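Kiltier Two-Arm Table Kit - README

I bought this kit in October with my own money, ran it hard for a while, and put the recordings up with these notes so you can decide whether you want one. I'm Sigrún, I do this in the evenings, and I'm slow at answering mail before 9 pm.

What you get

Two arms with grippers, the mounting plate, the rail and cable tray, and a license for Kolico, the software that records and plays back. The walls are an extra. I took them and I'd take them again - my recordings got a lot more alike once the rest of my messy room was out of view!

What's in the folder

episodes/ - 231 recordings of kitchen jobs, mostly plates, bowls and mugs going in and out of racks
failed/ - drops, stalls and the ones where I bumped the stop button
notes.txt - my running log, typos included

Each episode is capped at 600 steps. If yours run longer, change max_steps in the config (the default it ships with is 500, and that's too short for anything with a plate in it).

Setup

Bolt the plate down before you hang the arms on it. I did it the other way round and lost an evening. Then run the Kolico calibration once for each arm, left first, and write down the offsets, as the updater likes to eat them.

What I like, what I don't

The arms are smooth and they share a table nicely. Bowls are easy. Plates standing on edge in a wire rack are the real test, and that's where I spent most of my time. The purple cables loop out wide at the elbows, so keep tall stuff away from there. The manual is thin, too.
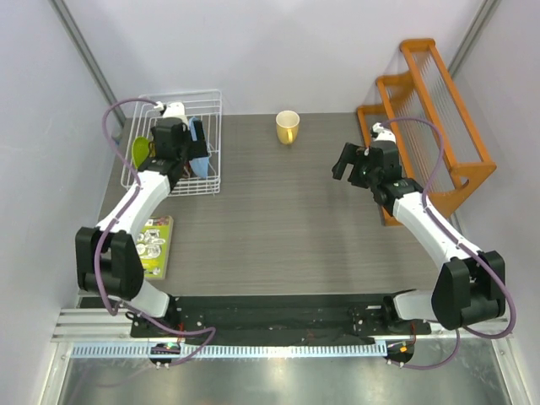
Oluf Damgaard wrote to me that he'd skip the second arm for dish work, at least to begin with, and put the money into better fingertips. I still like having two, but he's right that the stock tips slide on glazed plates.

License

Use the recordings for whatever you like, just mention where you got them. The Kolico config files belong to Kiltier, so please don't repost those.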